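Search this site Type and hit enter

Still no robot in my kitchen

Every June somebody sends me a video of a machine folding a shirt and asks if I've changed my mind. This year it was Jad Karaki, on a Thursday, at six in the morning. Subject line: WELL???

No. Not changed. Moved a little maybe.

My position for anyone new. Chores are harder than factory work and people who sell robots keep talking as if it's the other way round. A shop floor is built so the same part shows up in the same place facing the same way. The Kasten plant at Trelton runs 60 arms and they're terrific, I've stood there with my mouth open. But somebody bolted down everything those arms touch. Move a bin over a few inches and the line stops and a person with a badge walks over.

Nobody bolts down my sink.

Take dishes. A plate. You slide a fingertip under the rim, tip it, get the thumb over, done, and you were thinking about something else the whole time. For a machine that's a bunch of seperate problems. Where does the rim start. How hard to squeeze. And shiny things are the worst, a camera looks at polished metal and gets the ceiling light back, or the window, or itself. Carys Hopkin worked on grasping at Skambridge before she went off to teach, and she told me her group spent most of a winter on flat dishes. A winter! She said mugs were a vacation after that.

Then the demo numbers. Villia says its home unit cleared a table 283 times out of 888 tries. I like that they published it, most don't. But that's under a third, and if a teenager cleared the table under a third of the time we'd be having a talk. And what counts as a try? Who set the table? Who put it back the way it was after each miss? A person did. That's the chore, right there, and it isn't in the count. 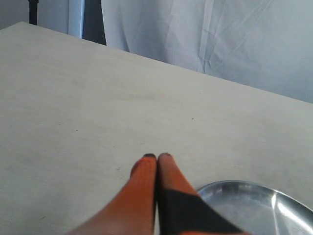 Two orange fingers, a shiny metal dish and a lot of bare table.

People write in to say I'm unfair, kids drop plates too. Sure. Kids also get better by Friday and don't need the table cleared of everything else first. I'd take slow. I'd take ugly. What I want is 100 dinners in a real house, with the mail on the table and a cat, and nobody from the company in the room. Publish that, misses and all, and I'll write the other column.

Shop floor, yes, already, for the bolted down stuff. Bin picking is getting there and I was wrong about that one, said so back in the spring. Laundry, no. Dishes, not yet, ask me again next June. Jad, you can stop sending me the shirt.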